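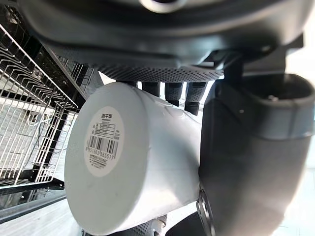
Mullura Rack Handling Cell
Equipment page: configuration, budget lines and site planning

The Mullura cell is supplied as a wrist, a multi-finger hand with textured contact pads, and a wrist camera. It is intended for moving small rigid containers at wire racking. The hand is quoted left or right. A two-hand order is priced as two single hands plus one shared controller.

Budget lines

Buyers should carry four lines: hardware, pads, fixtures and integration hours. Pads are a consumable and are quoted separately from the hand. A pad set is rated for 3,000 grasp cycles on smooth plastic. Sites handling cardboard should plan on a shorter interval and order a second set with the cell.

Integration is quoted at 8 days for one rack type and one container family. Each additional rack type is a change order. 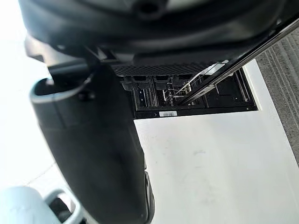 Posted by the Stuvbridge equipment desk | May 14, 2018

Rack and label planning

Wire racks reflect light. Bright metal rods and rails can produce false edges in the wrist view, and matte liners should be priced before any camera upgrade. Barcodes need to face the approach side of the hand. Where a label is too small to read at the wrist, specify a fixed reader on the rack.

Order codes
MR-191: single hand, wrist and camera
MR-581: two hands, wrists and cameras, shared controller
Pads, liners and fixed readers: priced on request

Both codes ship from Wasidport. Installation in the Mackay service area includes one return visit for recalibration. Outside that area the visit is a separate line.

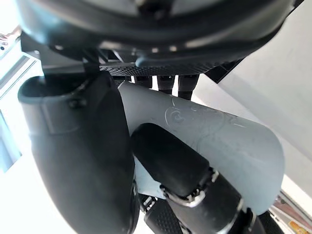

Spare fingers should be budgeted with the first order. They ship singly, and replacement requires removal of the finger screw and a new zero offset. Allow half a shift for the first replacement and less for later ones. Straps and pads are not covered under the hardware warranty.

Quotations issued now are held through the end of July. Send rack drawings and container dimensions with the request.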